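About Us
Our Company | Cell Care | Training | Contact

Bakholm maintains and repairs two-arm robot cells for laboratories and light manufacturers. The company was established by Tsung-han Choi, who continues to direct its technical work, and now has 10 employees.

Our principal service is the care of the Ekel tabletop cell, a pair of arms working over a shared table. Each cell in our charge is inspected after every 722 hours of operation. Technicians check the rail brackets and clamps, test each joint for play, and examine the cables at the wrist and rear joint, where wear usually begins. Gripper fingers are realigned or replaced as required.

No cell is returned to service until it has completed a handling trial with ordinary household objects. Loose batteries are demanding — they roll, and a worn finger will not hold them squarely.

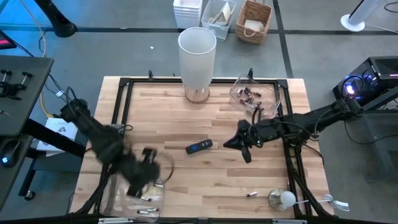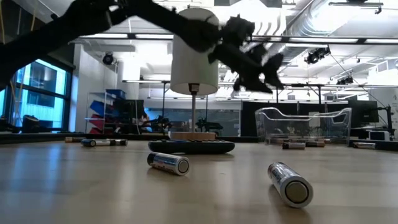

Batteries, a clear container and a lamp on the trial table

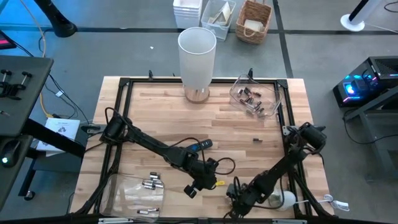
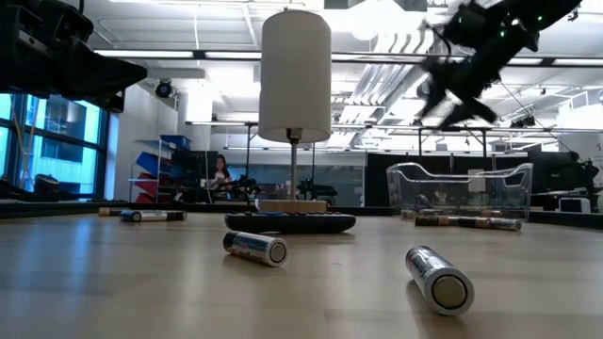 Results are entered in the service record for the cell, together with any parts fitted. Our archive holds 3,069 such entries, and customers may request copies of their own at any time.

Pui-shan Ng oversees customer training. Her two-day course in routine cell care is offered each September and is open to operators at all client sites. Inquiries should be directed to the service office.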